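Gidbridge Apartments: Bedroom and Laundry FAQ

Questions residents send us most often about the furnished one-bedroom units. If yours isn't covered, email the Miswood office or ring extension 617.

What bedding comes with the unit?

Each bed comes with a grey fitted sheet and a spare in the same colour. Doonas, pillows and pillowcases are yours to bring. The sheets are a deep-pocket size, so a standard one from the shops may pop off at the corners.

Can I use my own sheets?

Yes. Wash ours, fold them and leave them in the wardrobe until you move out. Replacements are $40 a sheet if they go missing.

Where do I put clothes that need washing?

Bring your own hamper. Most people end up using the bed as a sorting spot, and the grey cover handles that well enough. Check pockets before anything goes in the machine, and do up zips on jackets and sportswear.

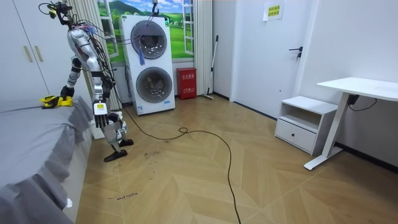 Washing instructions for the supplied sheets are simple: cold or warm, normal cycle, no bleach. Wash them apart from anything new and brightly coloured for the first few goes. Yellow and red items are the usual culprits for marks on bedding.

How do I wash a glossy or lightweight jacket?

Follow the care label first. If it allows machine washing, turn the jacket inside out, use a cold gentle cycle and skip the fabric softener. Hang it to dry on a proper hanger. Leaving it bunched up on the bed overnight will set the creases.

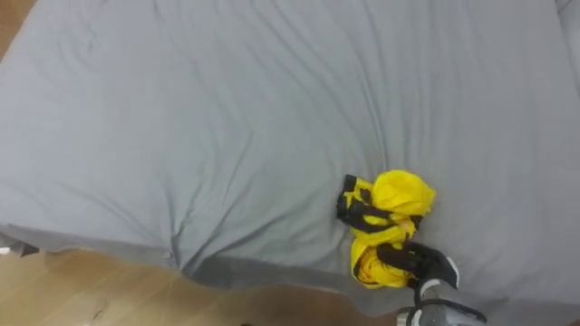
Straps and trims in a darker colour can bleed onto light fabric, so keep the first wash separate.

My fitted sheet is always wrinkled. What can I do?

Take it out of the dryer while it's slightly damp and put it straight on the bed. Start with the two corners at the head, then pull the foot corners down and tuck the hem right under the mattress. Smooth from the centre out to the sides.

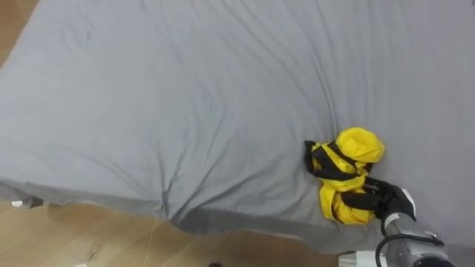 How often should I clean the bedroom floor?

Once a week suits most people. Use a soft broom or a vacuum on the hard floor setting, including along the side of the bed where threads and scraps of paper collect. Mop with a well-wrung cloth and Cuypers timber cleaner, available at the front desk.

When can I run the washer and dryer?

Between 7 am and 22:00 every day, Sunday included. For a fault, quote form 3447 when you email.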